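Unit 4 handout: Bench rules for two-arm work
Instructor: Melina Nikolaidis
Lab room: Workusska 15

Read this before your October bench slot. The rules cover any task in which both arms share one tabletop, kitchen tasks included.

4.1 Before power-on
Clear the near half of the table. Set out only the items on your task sheet. Each arm base must be bolted to its plate, and cables must have slack through the full reach. Find the stop button and say out loud where it is.

4.2 During a run
One arm moves at a time unless the plan has been signed off. An arm that is holding an object stays still while the other one approaches a handle or lid.
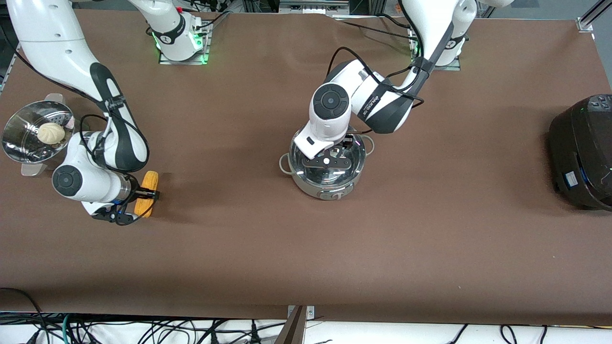

Approach lids from straight above, at the slow speed setting. Close the fingers on the handle only, never on the rim. If the grip slips, stop and back off – don't try again from the same pose.

Keep hands outside the table edge while the arms have power. Cookware stays cold and unplugged in this unit.

4.3 After a run
Put down whatever is held, park both arms, then cut power. Write up any contact or dropped item in the log, even a light touch. Logs are kept for 72 days.

Questions about sign-off go to Evangelia Rallis. For next time, read section 22 of the Drosach lab manual.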